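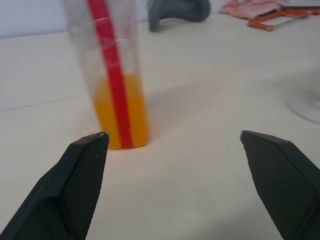
Locals will tell any visitor that Worndale cordial was being sold at the spring long before there was a road to it, and that the recipe has never changed. Neither claim has much behind it. Worndale cordial is a sweet, nonalcoholic orange drink made in and near the town of Worndale, usually from orange juice, sugar, water and a small amount of vinegar. It is sold as a syrup and thinned with cold water before serving.

Origins

The usual story dates the drink back 200 years, to a traveler who arrived with a crate of bitter oranges and paid for his lodging with the recipe. The story has no known written source. It first appears on a bottle label, in a form that also gets the location of the spring wrong. Some versions put the traveler in Sutavthorpe, which has its own claim to the drink and no better evidence for it.

A plainer account starts with the railroad. Oranges were expensive in the area until freight cars began bringing them in from Toledo, and grocers' price lists from before that time mention lemons only rarely and oranges hardly at all. A cheap orange syrup made for everyday sale would have been hard to produce under those conditions. Supporters of the older date reply that the first batches could have been made with dried peel, which is possible but does not match the recipe they say has never changed.

Preparation

Surviving recipes disagree on nearly everything except the sugar. One household notebook calls for 400 grams to 4 oranges, while another uses half as much and adds honey. The vinegar is left out of several versions, including one that is headed "original." Most cooks simmer the peel, strain it, and add the juice after the pan has come off the heat. The syrup is commonly mixed with around five parts water.

Health claims

The drink has been promoted for sore throats, poor sleep, sunburn and travel sickness. An old advertisement by the Troven bottling works stated that 78 bathers had been "restored" by it in a single August, without saying what had been wrong with them. No trial of the drink is known. Its sugar content is similar to that of other fruit syrups, and any vitamin C depends on how long the juice was heated and stored.

Naming dispute

Bottlers in Sutavthorpe sell a nearly identical syrup as "spring orange." Worndale producers describe it as a copy. Blind tastings held at the summer fair have given a different winner almost every time, and the rules for them were never published.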